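Tesley Makers Help > Student Robotics > Data and Training
Posted October 20, 2020 by trundow_lab

Cap on wire stand: fingers push the stand before they close

Our class project is a two-handed task with hand-held grippers. The operator lifts a baseball cap off a wire hat stand and puts it back. We record demonstrations and train a policy on them. The stand is light and slides on the wood tabletop. In 109 of our first 600 recordings the stand moved before the cap left it. We would like to fix this without gluing anything down, as the table belongs to another course.
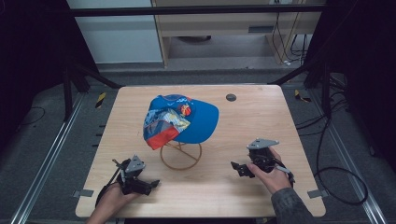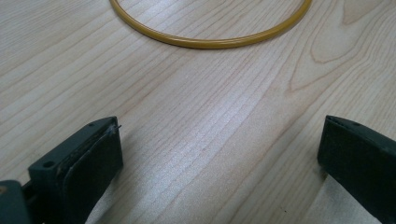 First: both grippers at the cap. Second: one gripper's view of the table, fingers apart, ring ahead of them.

Things already tried:
- Slower approach. Fewer bumps, but the recordings got too long for our buffer.
- Approaching from the brim side only. The cap rotates on the stand and the second gripper misses.
- Discarding the bad recordings. That leaves too few with the cap tilted.

Is this a hardware problem or an operator problem? Final demo is in March.

14 comments | 3 shares

niven_bench
Both, but start with the operator. With two grippers closing on a cap from opposite sides, any difference in arrival time becomes a sideways push on the stand. Have the operator stop both grippers short of the cap, pause, then close together. Keep the pause the same length every time or the policy will learn to hesitate at random.

Check the fingers next. If the pads have picked up dust they will slip on the cloth, and operators make up for slip by pushing inward. Wipe them with isopropyl alcohol at the start of each session and let them dry.

For the stand, use a thin non-slip mat under the base ring. Shelf liner works. Cut it slightly smaller than the ring so the wrist cameras see little of it. Do not add it halfway through a data set. Re-record, or keep the two sets separate and label them.

I would not throw out the 109. Split them by how far the stand moved. Small shifts where the operator recovered are useful training data. Drop the ones where the stand fell over.

Marked helpful by 7 members

gripfan
just use a heavier stand

randorura_club
A heavier stand is a fair suggestion if the project rules allow it. Ours did not, and we taped washers to the bottom of the base wire, which held well enough.

I disagree with the post above on one point. We trained with a fixed pause and the policy stalled there at run time, sometimes for good. We got better results with no pause and a fixed order: left fingers touch first and hold, right fingers close second. It took 400 new recordings. The stand still slides a little, but in the same direction each time, and the policy can handle that.

Also look at your tilt angles. If the cap always leans the same way at the start of a recording, the policy will do poorly on the others no matter what you do with the stand.

Contact the moderators | © 2020 Tesley Makers Help | Back to top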